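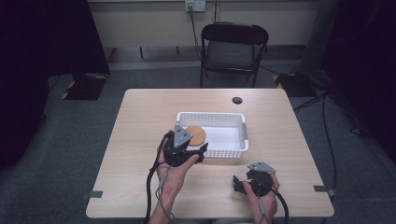
Both hand-held grippers at the workshop table, with the basket and the wooden disc.

Progress report to Idetano, October
Prepared by Belmiro Pacheco, Jendby shared workshop

Both grippers are built and in use at the table. Each has two fingers, a top plate and its own cable. Spending to date is 1,285 against the 1,000 released in the first stage. The overspend went on cable and a second set of finger mounts; I have covered it myself and am not asking for it back.

The present task is to pick up a small item and put it in the basket. We have logged 80 attempts, 18 of them rejected for dropped frames. The fault was traced to a loose connector and the lead has been replaced. 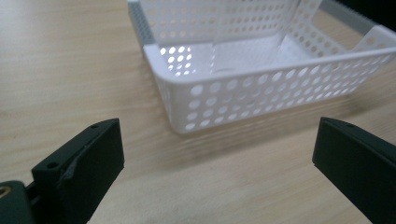
Basket and fingertips from the gripper camera, fingers open.

The camera keeps both fingertips in view when open. Focus is soft at the lower edge of the basket — the lens will be reset before the next batch. Threaded inserts have held up well and will stay in the design.

Still to do: lighter cable, a written parts list, and a repeat of the rejected attempts.

3 comments · 18 shares

Zastance: Will the parts list cover the finger mounts?

Tatlı: Same lens trouble on my build. A thin spacer cured it.

Belmiro Pacheco: Yes to the mounts. Will try a spacer.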